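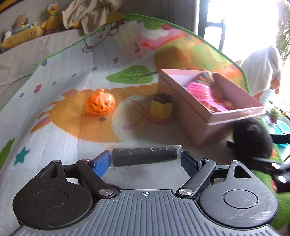

FETCOMBE, 2018-02-26

Bevan Kingi has a rule for open days, which is that visitors may hold anything except the coffee pot. The rest of us at the newsletter had been hearing about the Nurix grippers since August, mostly from people who wanted money for them, so when Shona Doolan sent word that the public could come in and squeeze things, we went in and squeezed things.

The Nurix is a hand tool. You carry it over to the toys, close the two blue pads on something, lift it, and put it somewhere else, and the camera on the tool keeps a record of how you did it. Enough of those records, from enough different people, and a robot arm can be taught to do the same job without anyone's aunt holding on to it. That was the pitch, delivered by Bevan in under a minute, after which he handed the thing to the nearest person and stood well back.

I had expected a lab bench, possibly some gray blocks. The work happens on a children's play mat with cartoon animals on it and a ruler for measuring how tall your kid is. The items waiting to be tidied included a grinning jack-o'-lantern and a toy pudding cake with a pink scalloped base. There was an open pink box with a doll in it. Shona says the mat was chosen on purpose, as a busy floor is harder to make sense of than a plain one, and the finished robots will be going into houses where people live. Anyone who has crossed a family room in the dark will see her point.

My own assignment was a black foam tube wrapped in clear plastic. It looks like the easiest thing in the place. The grip is easy enough: pads on either side, squeeze, up it comes. Holding it level while you walk it across a foot and a half of cartoon animal is another matter, and I now have a good deal more sympathy for cranes. The pads are textured, and they need to be, given what the plastic film does under your fingers. Press too lightly and the tube turns in the grip like a hot dog on a roller. Press too hard and you're just strangling foam, which Bevan notes down with a small sigh.

"You're steering with your shoulder," he told me. I was steering with my entire upper body, but it was kind of him to narrow it down.

Each turn at the gripper is called a pass. Visitors got 15 passes apiece, which sounds generous until you learn that the team is after more than 3000 before it tries anything on the arm. The arm itself is a Bridov, and it spent the afternoon in the next room under the care of Ellery, the software that turns all this fumbling into something a machine can use. We were allowed to watch it do one job, a slow and very dignified transfer of a plastic cup from one side of a table to the other. It got a round of applause. I moved a foam tube a greater distance and got a sigh, but I'm told the Bridov has been practicing.

The question everybody wanted to ask was whether bad passes are any use. Shona's answer was a careful yes. A drop gets marked as a drop and kept in its own pile, and the team goes through that pile later to see which shapes cause the most trouble. The fumbles she likes best are the ones where the person saves it, when the thing starts to slip and the hand shifts and catches it again, as those are hard to get anyone to do on request. Several of us offered to keep having accidents for as long as she liked. She said the quota for that was filling up nicely.

A few practical points for those who missed it. The tool is heavier than it looks and your wrist will mention this the next morning. Left-handers are welcome, and in fact wanted, with only a handful in the records so far. Kids can take a turn if an adult signs the form, and the ones who came were annoyingly good. One girl of maybe seven did her full set without a drop, then asked Bevan what else he had. He told her to come back in ten years. She looked at him as if ten years was a long time to wait for a better toy, and I think he lost that one.

I also asked about the soft toys up behind the mat, a yellow duck among them, and whether they would be getting a turn. Plush is on the list for later, Shona said. It squashes differently every time you pick it up, and a pair of pads that can handle foam may still make a mess of a duck. She would like the cushions done as well, if anyone has strong opinions about cushions.

In all, 51 people signed the sheet, and the place holds comfortably fewer than that, so the next open day will run in two sessions. There are 125 slots between them. Put your name down with Shona at the front desk, wear sleeves that won't trail in front of the camera, and bring your own drink. Bevan's rule about the coffee pot stands, and he was seen enforcing it.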